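Julián Iglesias has run cattle on the Irkard lease for nineteen years. On 2019-06-02 he spoke to us about the grazing permit the state land office says he no longer holds.

The dispute covers 3,796 hectares of public range. The office cut his limit from 900 head to 300 in a review he says he received by ordinary mail, after the appeal period had closed. "I pay the fee every quarter," he said. "They cashed the last one. You can't cash a man's cheque and call him a trespasser."

Fergal Keane, who handles compliance for the district, disputes the timing. "The notice was posted and served. The fee covers past use. It doesn't renew anything."

Iglesias has about 800 head on the lease and has been told to remove the surplus by the end of June. He has asked for a hearing and wants his neighbours to stay away from the gate. "If forty utes turn up, I lose the argument. It's a paperwork case."

Would he move the stock if ordered by a court? "By a court, yes. By a letter — no."

Keane would not say whether contractors had been booked for a muster.

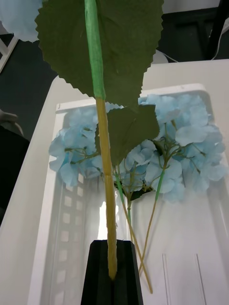
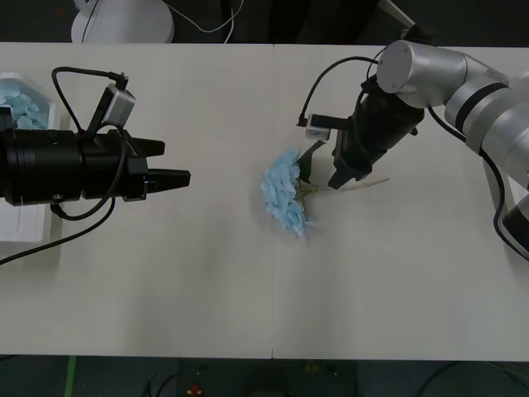 *Artificial flowers, seen close up in the first photo and on a white tabletop in the second.*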